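30 April 2021

Up before the birds again, and feeling better about the world than I did at bedtime. I've decided to go on with this diary even on the dull days, and I'm starting with the kitchen, as everything in my life seems to start there. 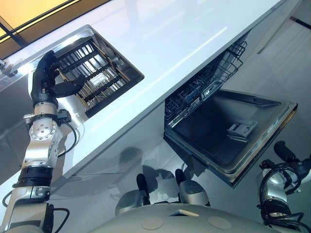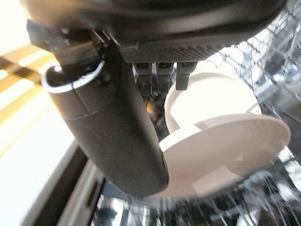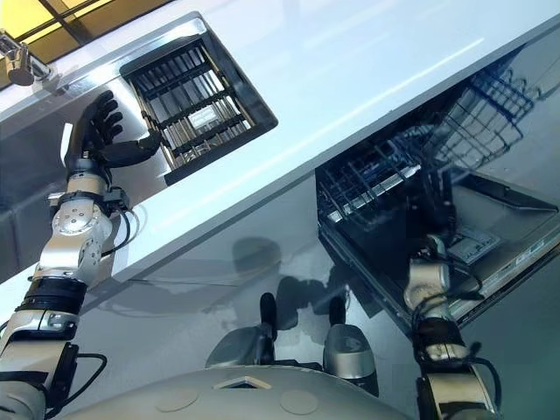
White countertops and an open dishwasher – mornings, more or less.
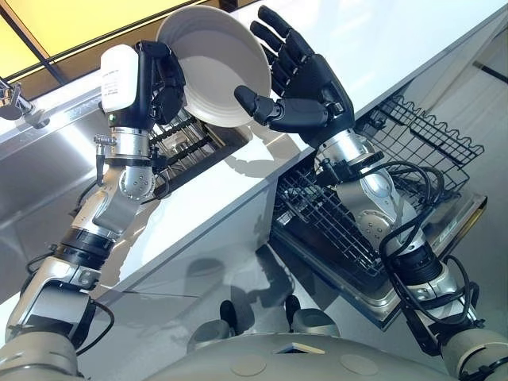
I spent the whole forenoon on the family letters, the ones from Binitz, and I'm ashamed to say I only got through 22 of them. There are 155 in the tin altogether. The handwriting is lovely but so cramped, and half the time I stop to look up a village on the old map and then forget which page I was on. One letter is all about a winter so cold that the ink froze, and then, without so much as a new paragraph, it goes on to the price of geese! I read that bit twice over my coffee.

After lunch I walked down to Postar to buy proper paper sleeves (14 left in the pack, so I took the lot) and came home the long way, past the lilacs. They're further along than I expected after that miserable February. I stood there sniffing like an old hound – it did me a world of good.

Soup from Tăng for supper, with extra lime, and far too much of it, so tomorrow's lunch is settled. I want to get to the letters with the blue stamps next, and I must remember to write back to Esteo about the scanning before I lose their note again. It's under the fruit bowl at the moment, I think.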